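Speaker notes, Worik planning workshop
Talk: Two views, one plan
Benedicta Gyamfi, Pladcombe group

Opening (slides 1 to 3)

Good afternoon. Thank the organizers and say the name of the planner slowly: Gebru. People in the last rows did not hear it at the rehearsal.

Explain the problem first. Our simulated kitchen has many small things on the counter, and the arm must reach one of them without touching the neighbors. The wide camera gives the planner the layout: where the counters are, which arm is closer, how much free space there is for the elbow.

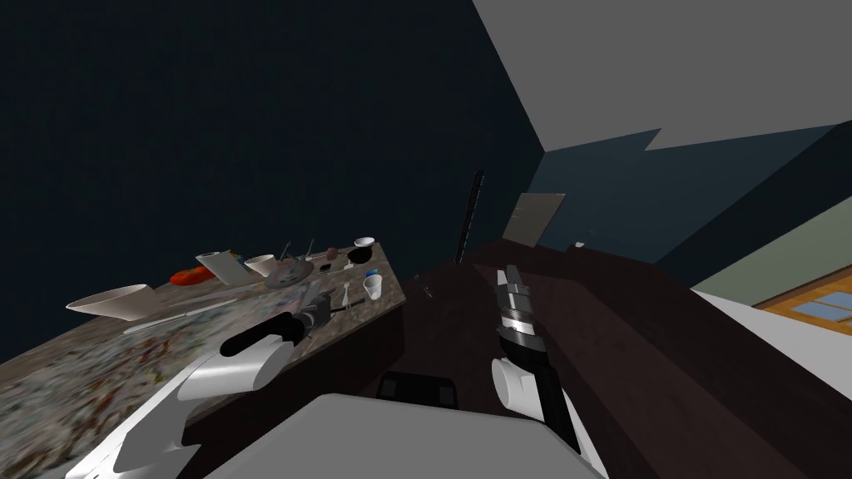
The planner samples 64 candidate paths and throws away those which come too near to any mesh. After this filter we rank them by clearance at the wrist. Please do not read the formula aloud, only point to the second term.

Someone will ask why we do not plan once and execute. Answer: the pose estimate from far away is good for a bowl, but for thin things like a knife or a fork it is weak. We replan every 300 milliseconds with the close view.

Close view (slides 4 and 5)

Pause here and let them look. From the hand, the two fingers take much of the view, so the perception node masks them before segmentation. Without the mask, the old version labeled a finger as an obstacle and the arm refused to move. I lost a full week in December on this bug.

Mention also the card and the phone. Flat objects give us few depth points, and the planner treats them as part of the counter if the threshold is higher than 2 millimeters.
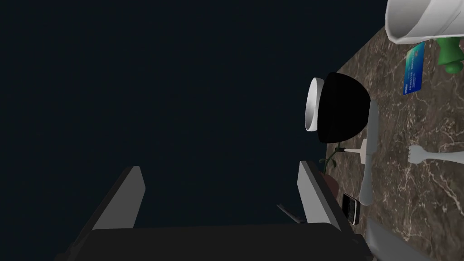 Tooling (slide 6)

The replay tool came from our colleagues in Ustthorpe. It loads a log in some 30 seconds and shows both cameras on the same clock. Show the command, then go to questions.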